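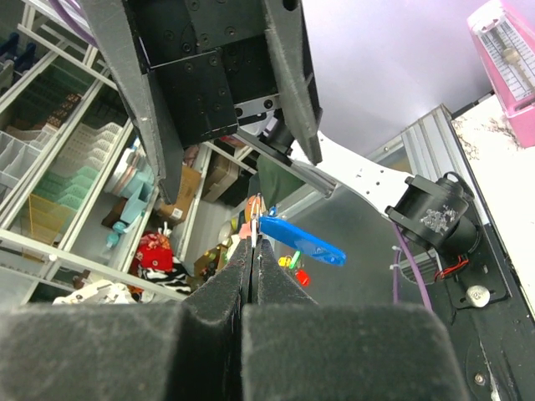 4. Safe handling of small objects between two arms

Read this section before you run any task in which both arms work close together over something small. It applies to the Evier two-arm bench with foam-covered fingers. If your bench has bare metal fingers, go to section 5 instead and ignore the force settings given here.

A word on standards first. Many benches arrive with a declaration sheet in the drawer, and many owners take that sheet to mean the bench is safe. The sheet covers the arm as it left the works. It says very little about the arm once you have wrapped the fingers in foam, run your own cables and given it a bunch of keys. Whatever you have changed, you have to assess yourself, and the sheet will not do it for you.

4.1 Before you switch on

1. Check that the emergency stop can be reached from where you will stand. Press it, try to move an arm from the console, and confirm that nothing happens. Release it only when you have done this. A stop button that was tested in June by someone else counts as untested.

2. Look over the foam on every finger. Matte, slightly fuzzy foam with a bit of lint is fit for use. Foam that has torn, gone shiny or pulled away at the tip must be replaced in pairs, never singly.

3. Follow each cable by hand from the motor to the point where it leaves the bench. Move the arm slowly through its full travel with the power off and watch for the place where the cable goes tight. Purple signal cables and red motor wires should both have slack at that point.

4. Clear the bench of crumbs, grit and offcuts. We have seen written procedures that call for a "clean work area" and leave it there. Ours is plainer: wipe the surface, then wipe the finger tips with a dry cloth.

5. Move shelving, trays and boxes out of reach of both arms, or set travel limits that keep the arms away from them. Do one or the other. A strip of tape on the floor is neither.

Caution: Do not trust software travel limits after a restart until you have driven each arm slowly up to its limit and seen it stop. Some versions of the controller load the factory limits without telling you.

4.2 Picking up a ring, tag or charm

The usual test piece is a key ring with a plastic tag and a few charms on it. It is a good test piece because it is awkward. The ring is thin and the tag swings, and charms hook on to things. Suppliers prefer to demonstrate with a foam cube, which tells you next to nothing.

1. Set the grip limit to 19 on the controller scale. Do not raise it to make a poor grip work.

2. Bring one gripper in with its fingers pointing upwards or at a shallow angle, so that the tips meet on the ring itself and the tag hangs clear.

3. Close the fingers in single steps until the ring stops moving. Wait for the tag to settle.

4. Lift by a small amount, stop, and look. If the ring has turned in the tips, put it down and start again.

5. Bring in the second arm only after the first has come to rest. Keep its speed at or below 55 on the same scale.

6. Keep your hands off the bench from step 2 onwards.

Note: The number shown on the controller is a setting. It is not a measured force. Shakuntala Agarwal put a gauge between the tips on the Remadton bench and got a different reading from each finger pair at the same setting, which is why we ask for a gauge check each time foam is changed. The manual supplied with the controller gives 300 as a safe upper figure. We have asked twice what it was measured on and have had no answer, so we do not use it.

4.3 Working with both arms close together

This is the part of the guidance we have most doubts about. The published advice treats two arms on one bench as two separate machines, each with its own assessment. That is tidy on paper. It leaves out the gap between them, where fingers (yours) get trapped.

1. Decide which arm has right of way and write it on the task card.

2. Program the other arm to hold still whenever the first is inside the shared area.

3. Run the whole task once with nothing in the grippers, at the lowest speed.

4. Run it again with the object, still at the lowest speed.

5. Only then raise the speed, one step at a time, up to the figure in 4.2.

Caution: Never reach between the arms to free a snagged charm. Press the stop, wait until both arms are still, and support the raised arm before you put your hand near it. An arm without power can drop.

Caution: Views from the small cameras at the wrist are useful for judging a grip. They are no use for judging whether a person is near. Do not accept them as a safety measure, whatever the sales sheet says.

4.4 Records

Fill in form 516 after every foam change, gauge check and unplanned stop. Write what happened in plain words. "Operator error" on its own will be sent back.

Hanne Hafþórsson keeps the forms for the Lund and Jeststead benches. Send copies there — including the ones for stops where nothing was damaged, as those are the ones that tend to go missing.

Section last changed July 3, 2020. The gauge interval in 4.2 is still under review and may get shorter. Until you hear otherwise, check at every foam change.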